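About Relel

Relel is a records and indexing office. We take in paper archives from town halls, land registries and small museums, catalog them to a fixed standard, and return them with a searchable index. The office opened in two rooms above the Leitner building and now occupies the whole second floor.

Work is organized by collection. Each collection receives a number at intake, and the number stays with it through sorting, cleaning, description and return. To date we have closed 263 collections. The largest, the Pomen land survey, ran to 987 boxes and took four indexers through two winters. Most are far smaller, and a typical parish set fills a single shelf.

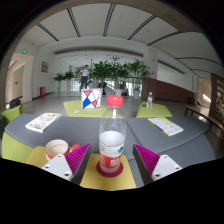
Description follows the Stirero schema, which we wrote in-house and revise every July. It has 64 fields, of which nine are mandatory. Place names are entered as written in the source, with the modern form in a separate field. Dates are never corrected — a doubtful date is entered as found and flagged. Clients may add local fields, provided these are agreed before indexing begins.

Every tenth record is checked by a second indexer working from the original paper. If a batch fails, the full batch is redone at our cost. Error reports go to the client with the finished index, including errors we were not able to resolve.

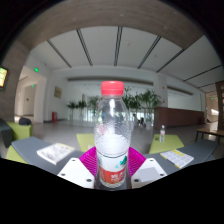 Pomen wrote in its closing notes that the flagged dates were the most useful part of the delivery, and that its own staff had settled most of them within a season. It also asked for shorter field names, and the current schema has them.

Indexes are delivered as plain text tables with a printed copy on request. We keep a backup for five years and then delete it. Material is accepted by appointment, at the rear entrance, from 8 a.m. to 3 p.m. Collections with active mold must be declared in advance and are held in a separate room until treated.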